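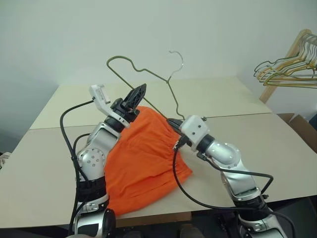
Research News | Robotics

Dargate Laboratory Opens Second Round of Garment Handling Demonstrations

The Dargate Laboratory has begun a second round of recorded demonstrations in which operators guide a pair of robot arms through the handling of clothes and hangers by remote control. The work is carried out with Flenik and is scheduled to continue through June.

The current task involves an orange garment with an elastic edge and an olive-green hanger. The operator directs both arms at once, and each attempt is stored with the camera view and the arm positions for later use in training.

Twenty-two operators have been registered for the round. Each completes an introductory period before contributing recordings, and sessions are limited to 20 minutes – a limit adopted after the first round, when operators reported fatigue in the wrists and shoulders.

"Soft cloth does not return to the same shape between attempts, and the operator must adjust each time," said Ysaline Baudry, who leads the demonstration program. "We ask that those adjustments be kept in the record."

The first round produced more than 135 hours of material. Recordings from the second round will be reviewed at the Rollier site before release to project partners.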